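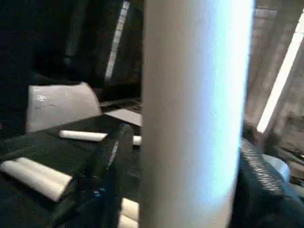

Bench automation at Irkamine

Bench automation at Irkamine is the use of robot arms for sorting and setting out small parts at the company's Trevemen site. It covers short white cylindrical pieces and white blocks, which are handled on dark tabletops. The system was supplied by Nistgate and entered regular use in July, after a trial on one bench.

Operation

Each arm carries a gripper and a small camera at the wrist. An operator sets out the pieces, selects a program and starts the cycle. Pieces may be placed singly or side by side in groups. A batch normally contains 200 pieces, with an upper limit of 300. When a grip fails twice on the same piece, the arm stops and waits for the operator to clear it.

Effects on staff

Before the change, sorting was done by hand in full shifts. Staff now divide their time between loading, clearing stops and checking finished batches. Training takes 15 hours and is paid at the normal rate. The job grade of bench operator was kept, and a second grade, cell operator, was added for those who edit programs.

Repeated hand movements have decreased, but operators have reported more standing and more interruptions. Supervisors assign one person to two arms at most. An internal review dated 23rd December listed 3320 stops since the start of regular use, the majority of them caused by pieces lying too close together.

See also

Toivonen feeder
Trevemen site
Machine tending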